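Friday, and the form shut at four.

Adwoa Gbeho had the quote from Kirkent open on one half of her screen and the quote from Gumex on the other. In between, a cold sausage roll on a saucer. Twenty past one. Plenty of time. No time at all.

Kirkent wanted 36 thousand for the arm, the gripper, the stand and two days of somebody in a clean polo shirt. Gumex wanted 29, no stand, no polo shirt. She had 29 in the budget line. She had, if she was strict, slightly less than that, as Wumbei had gone and bought chairs.

"They're good chairs," said Wumbei, from his.

"Stand," she said. "How much is a stand?"

"What sort of stand?"

"The sort you bolt a robot to."

He went off to find out. She heard him stop at the kettle.

The Rundville kitchens made school dinners, and school dinners meant veg, crates and crates of it, tipped onto a line at five in the morning and sorted by people who kept leaving for the bakery up the road. The bakery paid more and smelled better. So, a robot. One, to begin with, on the end of the line. If it could pick without bruising they'd get money for a second in the spring. If it couldn't, there was a cupboard with a bread slicer in it from the last manager, and it could go in there.

She rang Gumex. Hold music – pan pipes. She rang Kirkent. A woman picked up straight away, which was worth something, though not seven thousand.

"Is the price the price?"

"It's the price till the end of the month."

"And then?"

"Then it's a different price."

"Spare fingers?"

"Seperate. Page three."

She looked at page three. Fingers, pair. Pads. A cable that cost more than her bike. None of it in the total. She wrote it all down the side of the Gumex sheet as well, with question marks, as Gumex hadn't got a page three.

Ten to two. Wumbei came back with tea and a number on his hand. Welded stand, the garage on the corner, the man could do it by the middle of October. Cheap. Very cheap.

"Has he done one before?"

"He did the gates."

The gates were fine. The gates had stayed where they were put. She added the stand to the Gumex side, took off the chairs in her head, put them back on again.

Then training. Then the guard rail. Then the electrician, whom she had forgotten twice already this week. The Gumex column crept up the page and started looking a lot like the Kirkent one. She ate half the sausage roll. She got as far as box 13 on the form, "Evidence that the equipment suits the task", and went back through her inbox for the simulation link, the one Gumex had sent on Tuesday with no message, just a thumbs up.

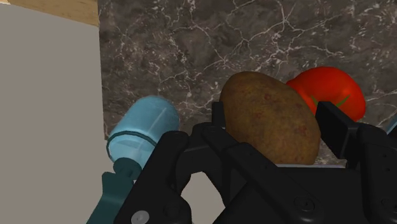
Who pays if the budget runs over in the first year? The kitchen does, out of repairs, so leave enough in repairs.

She had written that on a sticky note months ago, after the oven. It was still on the edge of her monitor, going furry. She read it again and rang Kirkent back.

"If I don't want the stand."

"Everyone wants the stand."

"I've got a man."

A pause, some typing. Without the stand, with one day of the polo shirt in place of two, and paid in two halves, one now and one in April. The woman read out the new figure. Adwoa made her read it again, slowly, and wrote it large.

"Can you put that in an email? Before three?"

"Before half past."

"Before three."

It came at four minutes to. She filled in box 13, then 14, then box 15, which wanted her signature and the name of a second person who had checked the sums.

"Wumbei," she said. "Bring your chair over hear."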